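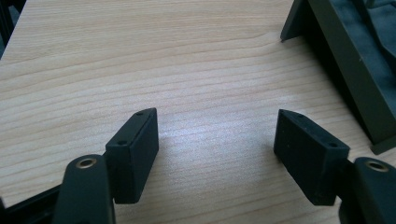
What has the grant paid for so far?

Most of it has gone into tables. The Wollstead workroom now has its full set of 21 refinished wooden tabletops, and the rest of the money for this period went to sanding supplies, finish and delivery.

Progress since the last report

The old tops came out of the Obura building in December. Jhair Cabrera checked each one and set aside three that had split along the joints. Those were replaced with new wood from Derach, bought at the price we gave in the application. The others were sanded back, filled where needed and given a clear finish in two coats. We had planned on one coat, but the first test top marked too easily when a mug was left on it overnight.

Kiprono Waweru ran the finishing and kept the drying log. Tops were left flat on racks until the log sheet was signed, then carried through to the workroom and bolted to the existing legs. Four sets of legs needed new feet. The floor slopes toward the street door, and the tables on that side have been leveled with adjustable feet.

Spending

The budget for this stage was $2,000. We have spent $1,473, with one delivery invoice still to come from Grendeo. We expect that invoice to fit within what is left. Receipts are attached in the order they were paid.

Problems

The light-colored finish shows glare under the ceiling lights in the late afternoon. People doing close work have asked for it to be reduced. We are trying a diffuser on one light fitting before buying any more. The second problem is storage. The racks used for drying take up the back wall, and we had said that wall would be clear by now. They will stay until the spare top has had its last coat.

Use of the room

Sewing and framing groups have moved back in. The morning sessions are full and the evening ones have space. Users have been asked to wipe tables down with a damp cloth and to keep glue work on the cutting mats.

Next stage

Edge trim for the tables nearest the door, a decision on the lights, and removal of the racks. We are not asking for any change to the amount or the end date. Jhair will send the final Grendeo invoice separately when it arrives.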